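Washing and storing your running and swimming gear at home
Vumora Home Tips -- posted Sunday, October 11, 2020

I run and swim with the masters group in Bundero, and most of my gear is older than it looks. My present shoes did more than 1,652 kilometres before I retired them to garden work. I do not say that everybody should run so far in one pair, but good washing and a dry cupboard help a lot.

Running shoes
Take out the laces and the insoles first. Knock the dried mud off outdoors, over the grass, and use an old toothbrush for the grooves of the sole. Wash the upper with lukewarm water and a little dish soap. I never put shoes in the washing machine, the glue does not like it. Fill them with newspaper and change the paper after two hours, then again before bed. Keep them away from the heater and from the direct sun.

If the laces are very grey, leave them overnight in a jar with warm water and a spoon of bicarb soda. 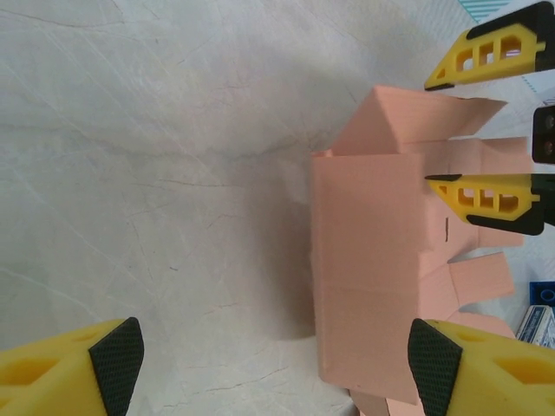
Can I dry my running shoes in the clothes dryer?
It is better to leave them in a shaded place with moving air, for example next to a fan. The heat of the dryer can make the foam hard and loosen the sole.

Sports shirts and tights
The smell stays in the synthetic fabric when the wash is too full or when there is too much powder. Turn everything inside out, use half of the usual powder and no fabric softener at all. For a shirt which smells also after washing, soak it in cold water with half a cup of white vinegar, then wash it like normal. Do not mix the vinegar with bleach, never.

Hang the tights from the waist. When you peg them by the ankles they become long in a strange way -- mine did.

Bathers, goggles and caps
Rinse bathers in cold tap water as soon as you are home, and press the water out inside a towel. Wringing them breaks the elastic. Goggles need only a rinse, and please do not rub the inside of the lens with your finger or the towel, the anti-fog layer comes off very easily. Silicone caps can be dusted inside with a bit of talcum powder when they are fully dry.

Wetsuits
Rinse inside and outside with fresh water. Hang the suit folded over a thick hanger at the waist, first inside out, then turn it. The shoulders stretch if you hang it like a jacket. Small nail cuts can be closed with neoprene glue: clean the cut, put a thin layer on both sides, wait as it says on the tube, press together. I buy mine at Sotelo Marine in Denden, where the small tube costs 8 dollars. 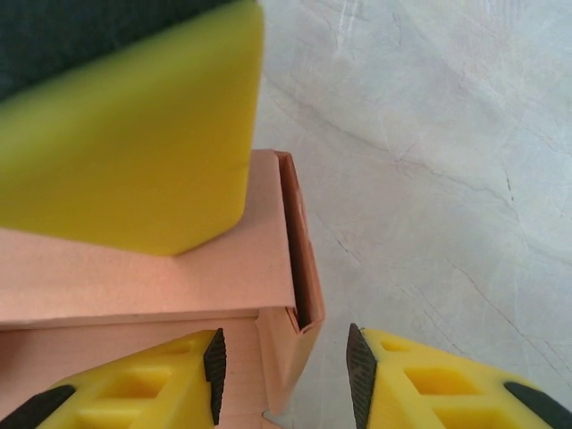

Open cardboard box on a pale, marble-patterned surface.

Putting things away until the season
My swimming things come out again in December, so through the winter they stay in the hall cupboard. Everything must be completely dry, also the inside of the drawstring bag. Leave the zips open and the wetsuit flat or loosely rolled. Write on a piece of masking tape what needs repair and stick it on the item, otherwise you will find the broken zip on the morning of the first swim.

Drink bottles go away with the lids off.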